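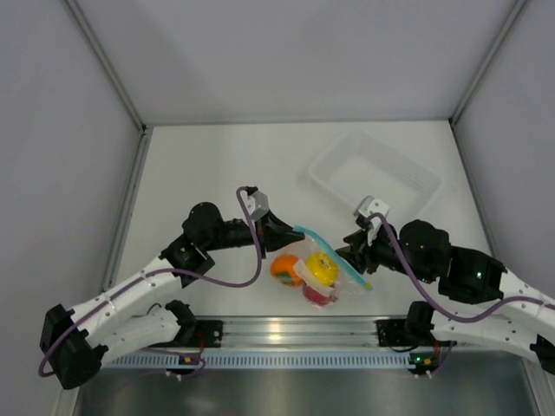 **Right gripper closes late on the zipper strip, left one is fine**

Posted by Érica Fontes

We have a two-arm cell running a bag task. The left arm pinches one end of the zipper strip on a clear plastic zip bag, the right arm takes the strip farther along, and then they pull it open so the fruit can go in the bin. The left arm does its part well. The right arm gets to the correct place beside the strip with its fingers open and then waits too long before it closes. By the time it does close, the strip has moved a little and it gets only plastic or nothing.

Setup:

- Policy predicts chunks of 40 actions, we execute all 40 before asking for a new chunk
- Control loop on each arm is the Skalano driver, stock settings
- Both wrist views plus one fixed view go into the policy
- 108 demonstrations, all recorded by me on the same table
- Inference runs on a separate machine over the lab network

What I have tried: retraining with a different seed, lowering the gripper threshold from the default, and swapping the two gripper configs in the Dekodis file. Swapping the configs made no difference. When I replay a recorded demonstration straight to the arms with no policy, both grippers close when they should. So I don't think it is the hardware, but I am not sure where to look next. The bag is clear and wrinkles differently every time, if that matters.

---

**Ilse Lenz**

If replay works, the driver and the grippers are okay. I would look at two things, in this order.

First, the chunk length. You are running all 40 actions open loop. The left arm grabs early, and the moment it lifts the end of the strip, the rest of the bag shifts. The right arm is still following a plan made from images taken before that. Execute 8 of the 40 and then query again. You don't have to retrain for this, it is only the execution horizon. If your inference call is slow you will see the arms pause between queries, and then you need to run inference in the background while the previous actions finish. Drop the first few actions of each new chunk to account for the time that passed, or the arms will jerk backward.

Second, check the timestamps. Log the capture time of each image and the time the observation goes to the policy, and compare them per camera. I had a cell where one wrist stream was nearly 70 ms behind the other because it was going through a different queue in the recorder. In the recorded data the images and joint states were paired by arrival time, so the model learned from pairs that didn't match. A late gripper on one side only is what that looked like. If you find the same thing, re-pair the data by capture time and train again. The demonstrations themselves are still usable.

Also plot the gripper command for the right arm against the measured position, over one full attempt. If the command itself is late, it is the policy or the timing. If the command is on time and the position lags, go back to the driver and see whether it filters commands in streaming mode. Replay may be using a different mode.

---

**Segura**

Had this with grocery bags. Get more demos. We also put a piece of tape on the zipper and it got better.

---

**Zurov**

Tape will help it find the strip but she says the arm already goes to the right place, so I don't think finding it is the problem.

One thing to add to what Ilse wrote. Look at your own demonstrations and see if you hesitate before closing the right gripper. I did, every time, to check that the fingers were on both sides of the strip. The policy copies the wait, and during the wait the images hardly change, so it has no good way to know when the wait is over. I trimmed the idle steps where neither arm was moving and neither gripper changed, but kept a few on each side so the motion didn't jump. Keep a copy of the untrimmed set.

Do the shorter horizon first though. It is one line in the config and you can test it before lunch.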